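4. Generating and checking household scenes

This section covers building a set of simulated rooms with Guvex, checking them by eye, and running the Skastden placement protocol on them. It assumes the Alva planner is already installed and that you have completed the license steps in Section 3. If you only want to replay published results, skip to Section 6.

4.1 Before you start

You will need:

A working Guvex install with the Pradlow asset pack unpacked in the assets folder
At least 20 GB of free disk space for rendered output
A scene list (the default list has 31 homes)

Note: The asset pack is not downloaded by the installer. If the folder is missing, Guvex will still start, but every home will load with bare walls and no furniture.

4.2 Load a home

1. Open a terminal in the Guvex folder and start the scene server. Wait for the line "server ready" before going on.

2. Load the first home from the scene list. The default list starts with a home that has a bathroom and a bedroom, and most of the steps below use it.

3. Set the random seed. Results in the method report were made with one fixed seed per home, stored in the scene list. If you enter your own seed, object positions will not match the report.

4. Choose "scatter" as the object mode. In this mode the small objects are dropped from a short height above any flat surface and left to settle under physics. The other mode, "arranged," puts them in hand-set positions and is only used for the baseline.

5. Run the settle step. The default is 4000 physics steps. Homes with many thin or round objects may need more.

Caution: Do not save a home while the settle step is running. The saved file will hold objects in mid-air, and they will fall the next time the home is loaded.

4.3 Check the bathroom

The bathroom is the harder of the two rooms for the planner. Surfaces are narrow, objects end up near edges, and a long object may rest over more than one part of a fixture. Go through it first.

1. Move the viewpoint to the bathroom and turn it until the toilet and the radiator are both in view.

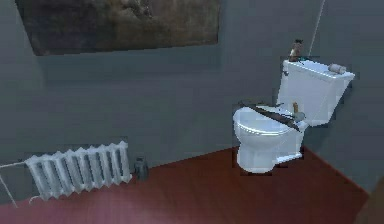

2. Look for objects that overlap a surface they should be resting on. A small overlap can be fixed with the "nudge" command. If an object is buried more than halfway, delete it and run the settle step again for that room only.

3. Look for long objects that stick out past the edge of their support. These are allowed. The Skastden protocol counts an overhanging object as a valid target as long as it does not move during the stability test in 4.5.

4. Open the support list and compare it with what you see. Each movable object should have one parent surface. The closed toilet lid and the top of the tank are separate surfaces in the list, and it is easy to mix them up when correcting an entry by hand.

5. Mark fixed items as "static." Radiators, wall pictures and pipes should be static in every home. Small bins should be left movable.

Note: If a radiator is left movable, the planner will treat it as a very heavy object and waste time trying to push it. An early run lost a full Wednesday of compute this way.

4.4 Check the bedroom

The bedroom is used for the long-reach and drawer tasks. There are fewer small objects to check, but the furniture has joints, and the joints need to be right before any planning is done.

1. Move the viewpoint to the bedroom. Place it low enough that the bed and the front of the wardrobe both show, with open floor between them.

2. Turn on joint display and confirm that each door and drawer of the wardrobe has its own joint. A drawer with no joint will be read as part of the body, and the planner will report "no grasp found" on its handle.

3. Run the joint test. Each panel should open to its limit and close again without touching the bed. If it does touch, lower the limit in the home file. Do not move the bed – its position is used as a reference by the task files.

4. Turn joint display off again before rendering. The overlay is drawn into saved images if it is left on.

5. Render a still of the room and keep it with the home file. The still is compared against later renders to catch missing textures.

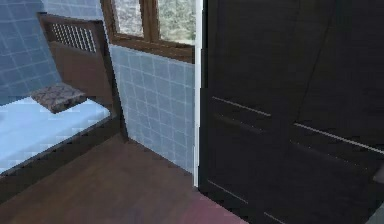 Figure 4-2. Bedroom with joint display off: bed, window and dark wardrobe with long bar handles.

6. Check that the cushion is listed as soft. Cushions use a different contact model from hard objects, and a cushion listed as hard will slide off the mattress during the stability test.

Note: Thin openings, such as a lattice in a headboard, are filled in by the default collision mesh. This has no effect on the tasks in this guide. If you plan to reach through an opening, rebuild the mesh with the "fine" setting and expect slower planning.

4.5 Run the stability test

1. Select both rooms and start the test. It holds the fixed items in place, applies a small shake to each surface, and records which objects move.

2. Open the test log. Any object that moved farther than the limit is marked "unstable."

3. Remove unstable objects from the target list. Leave them in the room. The method depends on having some clutter that the planner must avoid but is never asked to pick up.

4. Save the home. It is now ready for Section 5.

4.6 Run the placement trials

1. Start Alva and connect it to the scene server.

2. Set the number of trials to 30 for each home. Fewer trials will run, but the scores will vary too much from one seed to the next to compare with the report.

3. Start the run. The arm is reset to its home pose between trials and the objects are returned to their saved positions.

4. When the run ends, open the results folder. There is one file per trial and one summary file. Failures are sorted into three types: no grasp, dropped, and wrong surface.

Caution: Do not change the support list after the trials have started. The scorer reads it at the end of each trial, so a mid-run edit will cause the same placement to be scored in two different ways.

4.7 Reading the results

The main finding from the method report was that homes checked by hand, as in 4.3 and 4.4, gave fewer "wrong surface" failures than unchecked homes. The "dropped" count hardly changed. If your own runs show a large change in dropped objects, the usual cause is a friction value that was edited in one home file and not in the others.

Bathroom scores are lower than bedroom scores in most homes. Report them separately – the combined score hides the difference. The export tool writes both rooms to one table by default, and the "split by room" option in the export menu changes this.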